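About Stuvard

Stuvard is a joinery supply and finishing company. We machine, sand and finish solid timber parts for furniture makers, shopfitters and stair builders. The workshop covers 680 square metres on one level, with goods in at the north end and dispatch at the south.

The company began as the finishing department of Sasmont, a kitchen manufacturer, and became a separate business when Sasmont moved to bought-in doors. Seven of the present staff worked in that department. The spray booth and both drying rooms date from the same period and have been refitted twice.

What we do

Orders are taken from a single part upwards. Most batches are tabletops, treads, handrails and worktops. Boards can be supplied by the customer or bought through us from Vũ, our timber merchant for pale hardwoods. Timber is kept in the conditioning store until its moisture content is within the limits on the job sheet.
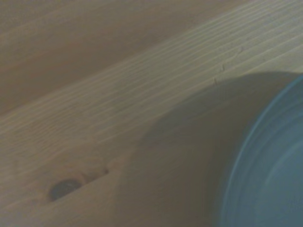 Sanding is carried out in stages, and the grit sequence is recorded for every batch. The final grit depends on the finish: oils are applied over a coarser surface than lacquers. Grain direction is marked before the first pass, as fine, closely spaced lines like those on the pale board in the photograph will show cross-grain scratches under a clear coat. Parts are checked under a low side light before they go to the booth.

Finishes

We apply hardwax oil, water-based lacquer and soap finish. Anik is our own range of tinted oils, mixed on site in 16 shades. Sample blocks are sent on request. Colour varies between boards – a sample on the customer's own timber is advised for matched sets.

Capacity and lead times

The wide-belt sander takes parts up to 50 mm thick. Thicker parts are sanded by hand and quoted separately. Current lead times are given with each quotation. The workshop closes for maintenance in May, and orders for completion before then should be confirmed in writing.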